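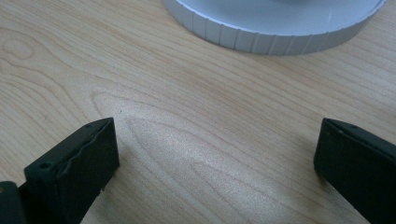 Two black fingertips with open table between them, and a round white object with a ridged edge.

How a Hand-Held Gripper Helps Robots Learn
A Hirniton Learning Page for Readers Ages 8 to 11

Your hand can pick up a grape without squashing it. It can also hold a heavy book. A robot must be taught to do both, and one tool made for this kind of teaching is the Skimow hand-held gripper, offered to schools and science clubs by Hirniton.

What is a gripper?
A gripper is a tool that takes hold of things. The Skimow gripper has two fingers. When you squeeze the handle, the fingers move together. When you let go, they move apart. A small camera on the tool faces the same way as the fingers, so it records what a robot would see if it were doing the job.

Why do ridges matter?
Run your thumb around the lid of a jar. Many lids have small ridges along the side. Ridges give your skin something to push against. They can help a gripper, too. Smooth, shiny things are more likely to slip.

How does the robot learn?
A person does a simple job with the gripper, such as moving a cup to a shelf. Then the person does it again, starting from a different spot. Each try is called a demonstration. A computer studies the demonstrations and looks for patterns. Ryota Takeda, who designed the lessons for the kit, collected 781 demonstrations of one job before the first robot was allowed to try it.

What comes in the school kit?
Each kit contains one gripper, a charging cable, a set of spare finger pads and a workbook of 77 pages. Students should use the kit with an adult present. Keep hair, sleeves and fingers away from the moving parts.

Words to know
Gripper: a tool that holds objects.
Demonstration: one complete try at a job, recorded for a robot to learn from.
Friction: the force that slows things down when they rub together.

Try it at home
Pick up a coin using only two fingers. Now put on thick gloves and try again. Write down what changed.

Text by Viola Negri. Last reviewed October 27, 2024.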